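Mernov Two-Arm Bench Cell
Research equipment / Bimanual manipulation
Sold through Ikotley. Configured to order.

The Mernov is a tabletop cell for people who study two-handed manipulation and would like to stop building their own table every time a student graduates. You get two arms facing each other, an enclosure with plain walls, and software that records everything both arms do, including the parts you'd prefer to forget.

It ships with Manolakis, the training method developed by Nadiia Chornovol and Lukian Sirko. Manolakis learns each arm's part separately, then learns the timing between them as its own small model. Most two-arm policies learn the whole thing in one gulp and do very well until one arm is half a second late, at which point the other carries on like a waiter pouring wine where the glass used to be.

What we measured
Yurii Holovko ran the battery task on our own cell: one arm steadies a battery holder, the other works the cell out of it. We trained with 4 hours of demonstrations and tested on 3 holder types, one of them absent from training. With the timing model switched on, fumbled handoffs dropped by a factor of 7 against the same policy with it switched off. The unfamiliar holder was the weak spot - fewer fumbles there too, but plenty of long, thoughtful pauses.

Small parts on a patterned surface are harder than they sound. A policy trained over plain white will happily try to pick up a vein in the marble. We test on the busy top for that reason, and the plain one is a free swap if you feel we're being unkind. 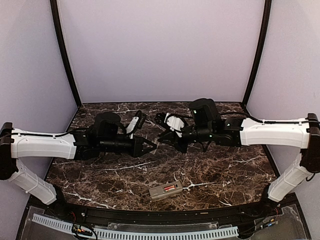
Starting positions matter more than we expected when we wrote the first manual. Manolakis assumes both arms begin raised, and a start with one arm down counts as a different task. Zakhar Tymoshchuk has rewritten that chapter, and it is now 2 pages long and contains no jokes.

In the box
Two arms with parallel-jaw grippers
Enclosure and tabletop
Manolakis license, single lab
Anon logging software
Spare finger pieces (you will want them)

Lead time: orders placed now ship in October.
Technical questions go to Stefaniia Pasichnyk, mornings preferred.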